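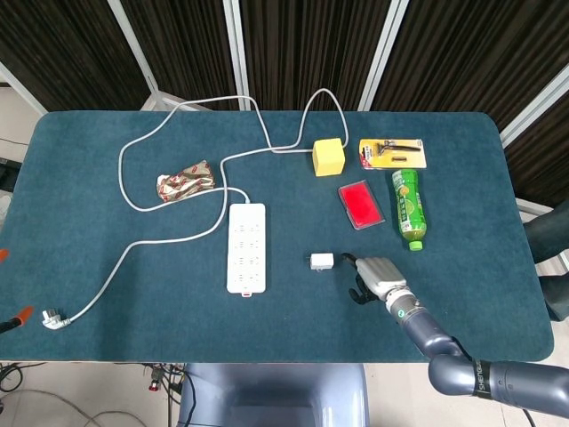

Section 7. Hand faults and snagged cords – table cell

Mwende Mabula
Jan 30, 2018
16 shares | 4 comments

Read this before you restart anything. Most hand faults on the table cell come from one thing, a loose cord caught under or between the fingers. Arm lifts, cord goes tight, wrist trips. If somebody clears the trip and presses Resume the arm finishes the lift with the cord still in the hand. We lost a finger joint that way in June and a charger went off the back of the table.

CAUTION: Do not press Resume after code 159. Resume picks up the old move where it stopped. Always go through Clear and Home.

CAUTION: A stopped arm is still a powered arm. Keep your head and both hands out of its reach until the stop button is in and the drive light is off.

7.1 What code 159 means

Wrist load over limit during a lift or a slide. The panel shows 159 and the joint that saw it first. Usually the wrist, sometimes the elbow if the cord is long and pulls late. Fingers hold position. They do not open by themselves, this is on purpose, so a heavy item won't drop.

Code 300 is different. That one is finger motor stall, no wrist load. Go to 7.4.

7.2 Freeing the hand

1. Press the stop button. Wait for the drive light to go out.
2. Look first, from the side. Find both ends of the cord before you touch any of it.
3. Follow it all the way round. A power strip cord can loop past three or four other items before it gets to its plug, and it runs under things. Wrappers are bad for this. A foil wrapper sitting on the cord hides a whole section.
4. Check the plug end is not in a live outlet. If it is, pull it at the wall. Not at the strip.
5. Put one hand under the robot's wrist for support.
6. Turn the finger release a quarter turn and open the fingers by hand, outer ones first.
7. Slide the cord out toward the slack side. Don't yank, the finger pads tear.
8. Turn the release back until it clicks. If it doesn't click the fingers will read as open when they are not.

Note: small blocky items like a plug-in charger can wedge in the palm with the prongs against a pad. Take it out straight. Look at the pad afterwards, a cut pad gets swapped, not taped.

7.3 Restart

1. Clear the table within one hand width of the fingers.
2. Stop button out. Drive light on.
3. Press Clear. Code goes away. If 159 comes straight back, stop, there is still load on the wrist.
4. Press Home. Speed drops to slow for this move, leave it there.
5. Watch the whole homing move with your hand on the stop button. Yes the whole move.
6. Run the open/close test twice.
7. Write it in the log – time, joint, which item, who cleared it.

Do not skip the log. The Piria controller only keeps the last 16 faults and then writes over them, so by the afternoon the morning ones are gone.

7.4 Code 300

1. Stop button in.
2. Check for string, foil or grit at the base of each finger.
3. Move each finger by hand. Should be smooth, same feel on all of them.
4. One stiff finger – leave the cell off and tag it. Brimalar replaces the finger set, we don't open the hand oursleves.
5. All fingers fine – restart as in 7.3.

Finger sets are due at 4000 grasps anyway. If the counter is past that don't bother hunting for a cause, order the set.

7.5 Laying out the table so it doesn't happen again

– Cords coiled and tied unless the Mellor task sheet says loose.
– When the sheet does say loose, keep loops low. A standing loop catches the fingers on the way down.
– No cord inside the first reach position.
– Tools off the table edge before drives go on. Pliers, cutters, all of it.
– Floor cables pushed back from the base and kept clear of where you stand. You need to be able to step back without looking.
– Wrappers and soft packs away from cords, or at least not on top of them.

Note: the Hillix wrist limit is set low for loose cord tasks. Leave it low. Raising it makes 159 go away and breaks the wrist insted.

Next: Section 8, Camera alignment after a trip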